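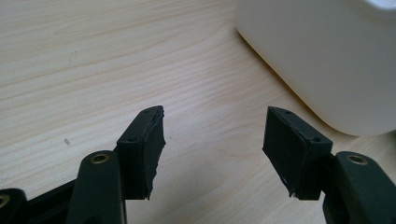 O tampo de madeira clara, com o veio a correr quase todo na horizontal.

Tampos de madeira clara: manual de sobrevivência

Quem compra uma mesa de madeira clara fá-lo num momento de otimismo. Na loja não há canecas, nem vinho tinto, nem ninguém a cortar pão sem tábua. Depois a mesa chega a casa e começa a vida a sério. Juntei aqui o que fui aprendendo com a minha, quase sempre na ordem errada.

Olhe primeiro para o veio

Antes de pegar num pano, veja para onde correm as linhas. Tudo o que fizer ao tampo, seja limpar, lixar ou olear, faz-se nesse sentido. Quando o veio ondula, acompanhe a direção geral e não se ponha a perseguir cada curva com a lixa, que ninguém lhe paga para isso. As riscas mais escuras, cor de mel, costumam ser da própria madeira. Passei uma tarde inteira de julho a esfregar uma delas com bicarbonato. Continua lá, um pouco ofendida.

A limpeza de todos os dias

Pano de microfibra quase seco. Quase seco quer dizer torcido com convicção, não aquele aperto simbólico que deixa uma poça ao pé do saleiro. Se houver gordura, uma gota de detergente neutro em água morna, segunda passagem só com água, e pano seco no fim. Lixívia não. Vinagre puro também não, por muito que a sua tia jure por ele. O lado verde da esponja é uma lixa mal disfarçada e deve ser tratado como tal.

Marcas de copos

As brancas são humidade presa no acabamento e têm cura mais vezes do que parece. Ponha um pano de algodão seco em cima e passe o ferro morno, sem vapor, uns segundos de cada vez, levantando para espreitar. Quem deixa o ferro pousado e vai atender o telefone fica com uma marca nova, triangular, que já não sai com esta dica.

As escuras são outra conversa: a água chegou à madeira. Aí é preciso lixar, ou então arranjar uma fruteira de bom tamanho. A fruteira é a solução adotada em minha casa há anos, e recomendo-a sem reservas.

Riscos e mossas

Para riscos superficiais, esfregue meia noz no sentido da marca, espere uns minutos e puxe o brilho com um pano. Resulta melhor em madeira média do que em madeira muito clara, onde pode escurecer demasiado - experimente primeiro por baixo do tampo.

As mossas, em madeira maciça sem verniz, podem subir com um pano húmido e o ferro por cima. Em folheado nem pense nisso, que o calor e a água descolam a folha e depois tem dois problemas e uma mesa a menos.

Voltar a olear

Só serve para madeira oleada. O teste é deixar cair umas gotas de água num canto: se ficam em bolinhas, não mexa; se a madeira as bebe, chegou a hora. E se a mesa for envernizada, arrume o óleo, porque fica à superfície a colar mangas.

1. Lixe de leve, sempre com o veio, com grão fino.
2. Aspire o pó e passe um pano apenas humedecido. Deixe secar bem.
3. Espalhe uma camada fina de óleo. Mais fina do que isso.
4. Ao fim de 17 minutos, retire o excesso com um pano que não largue pelo.
5. Não use a mesa até ao dia seguinte. Avise a família por escrito.

Os 17 minutos vêm de Marthinus Pretorius, que me ensinou a fazer isto e que punha o temporizador da cozinha para o efeito. Já usei quinze e já usei vinte, e não dei pela diferença, mas continuo a pôr o temporizador.

Atenção aos panos: embebidos em óleo de linhaça e amachucados num canto, podem aquecer e pegar fogo sozinhos. Estenda-os abertos, ao ar livre, até ficarem secos e rijos, ou mergulhe-os em água dentro de uma lata com tampa.

O sol

A madeira clara muda de cor com a luz, e muda à volta do que lá estiver pousado. Rode a mesa de vez em quando e troque as coisas de sítio, sobretudo nos primeiros meses. A Anel Mokoena deixou um individual redondo sete meses no mesmo lugar e hoje tem um círculo pálido permanente - chama-lhe o lugar do convidado.

Feltros e bases

Feltro por baixo de tudo o que for de cerâmica sem vidrado. Bases para tachos, mesmo para os que "já estão quase frios". E troque os feltros quando apanharem areia, porque a partir daí riscam com muita delicadeza e grande persistência.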